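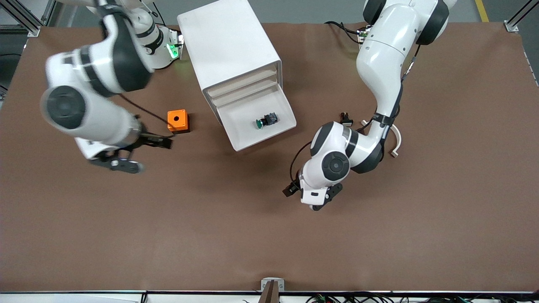 Moving the sewing stuff out of the spare room, how do you lot store patterns?

Posted by flomley_mum, 25 April 2019

Hi all, we're finally turning the spare room back into a bedroom (mother-in-law is coming to stay until October, pray for me) and I've got to shift 347 paper patterns into the hallway cupboard. Yes, I counted, it took me all of Easter Monday and two pots of tea. At the moment they're in shoeboxes by size, which made sense when the kids were little and makes no sense at all now. Do you file by brand, by garment, by number? And do you keep the ones you know you'll never make?

coetzee_k wrote:
Garment type, always! I never think "ooh I fancy a four-digit number today", I think "I want a skirt". Mine are in a filing cabinet I got off the kerb in Larcombe, standing upright with a bit of cardboard between skirts, dresses, tops and so on. Love it to bits, though the bottom drawer sticks in humid weather.

Bobbinalong wrote:
Have to disagree with coetzee_k there. I did garment type for years and then where do you put a pattern with a jacket, trousers and a dress in the one envelope? I ended up photocopying envelope fronts and it got out of hand. Now I file by brand then number, and I've got photos of every front on my phone. Takes me no time to find anything.

coetzee_k wrote:
You put it under whichever bit you'd make first. Not that hard!

Bobbinalong wrote:
And when you change your mind?

coetzee_k wrote:
Then I have a rummage, which is half the fun :)

tackandturn wrote:
I've got more than 700 and I'm with Bobbinalong, you can't rummage through that many. Whatever you choose, take the tissue out of the original envelopes if they're old. I use the big zip bags with the envelope flat in front. My 1970s ones were splitting down the sides every time I shoved the pieces back in.

Kagiso Maluleke wrote:
Please don't use zip bags for the really old ones, tackandturn. I lost a lovely coat pattern to mildew that way, in a cupboard on an outside wall. Plain paper envelopes for me, A4 size. I get the Drovine ones, 13 dollars a box, and write on the front in pencil.

tackandturn wrote:
Never had mildew, but we're pretty dry out here. Fair point for the coast though.

flomley_mum wrote:
Ooh, our cupboard IS on an outside wall, so paper envelopes it is, thanks Kagiso. Going with garment type for now, sorry Bobbinalong! I've also pulled out 3 bridesmaid patterns with enormous sleeves if anyone wants them for the cost of postage.

Bobbinalong wrote:
How enormous? PM me.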